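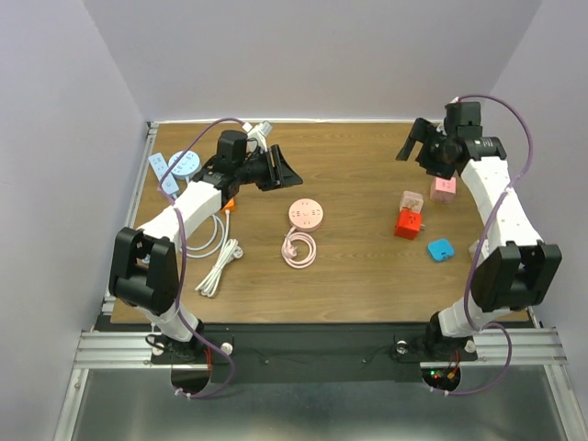 Keyboard drops into bootloader mode but the drive vanishes before the file copies

Asked by Leire Palacios in Keyboards and small boards

I have a split keyboard built from a Cuesta kit, with one controller in each half. The left half flashed first time. I double tapped reset, a drive appeared on the desktop, I dragged the file over and the drive closed itself as it should.

The right half won't do it. The drive appears, I start the copy, and after a few seconds I get "the device is no longer available". Sometimes the drive goes before I've even opened the folder. The old firmware is still on there and still types, so the board isn't dead. I only want to change the layer keys and add a longer debounce on the thumb cluster, where I get double letters.

What I've tried so far:
Different file, built again from scratch.
Both USB ports on the laptop.
Holding reset down instead of tapping it (nothing happens at all).
Leaving the link cable between the halves plugged in, and taking it out.

The laptop runs Linux. The left half still flashes fine on the same laptop, although I've been using its own cable for that, which is fixed to the desk.

2 answers

Severino Montoya

Try the cable first. You say the left half has its own cable, so you haven't tested the right half with a known good one. Unclip the left cable from the desk and use that. A cable can carry enough for typing and still drop out during a copy, especially if the plug is being pulled sideways. Check where the slack is. On the left arm in the photo there's a purple cable that arches over the top and comes down near the base, and yours should have some spare length like that before it reaches the socket.

If the good cable makes no difference, open a terminal and run dmesg -w, then double tap reset and watch. You're looking for one of these:

A disconnect line with no error before it. That is usually the cable or the socket.
A line about over-current. Stop and look for a solder bridge near the USB socket.
A reset every few seconds at the same interval. That points to the bootloader timing out, and a newer bootloader may fix it.

Also turn off automounting for a moment and mount the drive by hand. Some file managers start making thumbnails or a trash folder as soon as a drive appears, and small bootloaders don't like being written to.
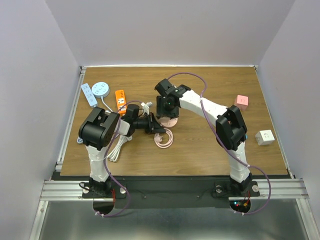
Trinidad Prieto

I had the same fault on a Zivura board and it was the socket, so do look at that before you rebuild anything again. Two of the pins had hardly any solder on them. I went over them with a fine tip and it has been fine since Sunday. Keep whatever you're flashing well supported while you do it. The left arm in the picture has a black base bolted to a plate, and a keyboard half sliding about on a desk will tug at its plug every time you reach for reset. A strip of tape across the case is enough. Copy from the terminal with cp and then sync, and don't touch the board until the prompt comes back.

For the double letters, set the debounce in the same build so you only flash once. I use 3 ms on the fingers and would go higher on the thumbs if the switches are old.

Comments on this answer

Leire Palacios
Swapped the cables over and the right half now stays connected long enough to copy. Dmesg showed plain disconnects with the old cable. I'll still check the pins when I have the case open.

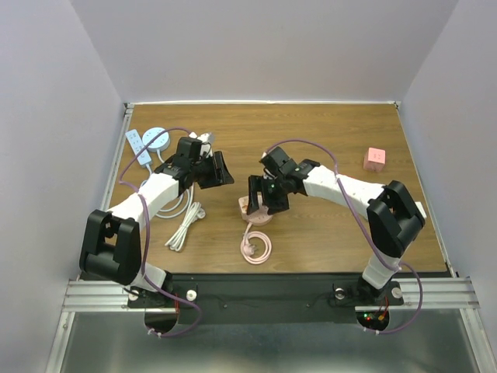 Lai-ching Hsueh: Flash both halves with the same build while you're at it. If the layer keys are changed on one side only, the halves can disagree about which layer is active, and that looks a lot like a faulty link cable.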